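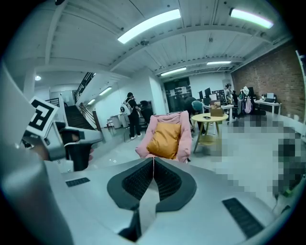 Kalogeropoulos asked last week why we bother with a hand-held gripper at all if the arm is what has to do the job in the end, and wouldn't the data be cleaner if we just drove the arm. Fair question, most of this handout is a reply to it.

Week 6 notes. Learning from hand-held demonstrations
(read before Tuesday, bring the worksheet)

1. The basic idea

Person holds the gripper, does the task, camera on the gripper records. Later the same sort of fingers and the same view go on an arm. Policy takes pictures in, gives out gripper motion + how far to open or close. No arm in the room while you collect.

Driving the arm (teleop): you get joint angles for free, you know every motion is one the arm can make. But slow, tiring, and you are stuck wherever the arm is bolted down. Hand-held: quick, goes anywhere, ordinary rooms with ordinary clutter. Price you pay is that the pose of the gripper has to be worked out afterwards from the video.

So to Chrysanthi's point: cleaner per demo, yes. Per hour of your time, no, not in our hands anyway.

2. Getting the pose back

Two separate things, people mix them up every year.

a) Where is the gripper in the room? Visual tracking, usually with a motion sensor helping. Needs things to look at. Corners, furniture, brick, shelves all good. Plain white wall close up = bad. Fast turn of the wrist = blur = lost track.

b) How open are the fingers? Marker on the finger assembly, fixed pattern, known size. Find the marker in each picture, get its position relative to the camera, convert to width. If the marker is hidden or washed out by glare you fill in from neighbouring pictures, but only over short gaps. Long gap, throw it out.

Scale: if (a) is done with one camera and nothing else you only get motion up to an unknown scale. Anything of known size in view can fix this. See worksheet q.4.

3. The Ovport set

3,000 demos, collected with the Plidow gripper, 2 tasks (cup onto saucer, folding a cloth). Split by room, NOT by demo. This matters. If demos from one room are on both sides of the split, your test score is mostly telling you it remembers the furniture.

Mladenović baseline, held-out rooms, cup task: 57 per cent success. Same model tested in rooms it trained on does a good deal better, which is the gap we care about.

What helped in our reruns:
- more rooms, same total number of demos
- gripper motion relative to current pose, not to the room
- correcting for delay between picture and motion (easy to forget, arm lags, hand doesnt)

What didnt help much: bigger images. Longer history made it worse on the cloth. No good explanation yet.

4. Where it goes wrong

Reach. A hand can get to places the arm can't. Check each path against the arm's limits before training and drop the ones that fail. Stollbridge write-up skips this step and I think it shows in their numbers.

Speed. People are faster than the arm is allowed to be. Slowing down playback is ok for cups, not ok for anything that swings or pours.

Force. The camera doesnt record how hard you squeeze. Soft pads forgive a lot, but they also hide teh problem until you try something heavy.

5. For Tuesday

Worksheet q.1 to 4. Q.5 optional, needs the tracking code running.
Record 2 short demos each with the lab gripper, different rooms please. Slow wrists. Start and end with the fingers fully open so we can calibrate width.
Write down what you expect to fail before you run the tracker, one line is enough.

Reading: sections 2 and 3 of the Mladenović notes, skip the proof.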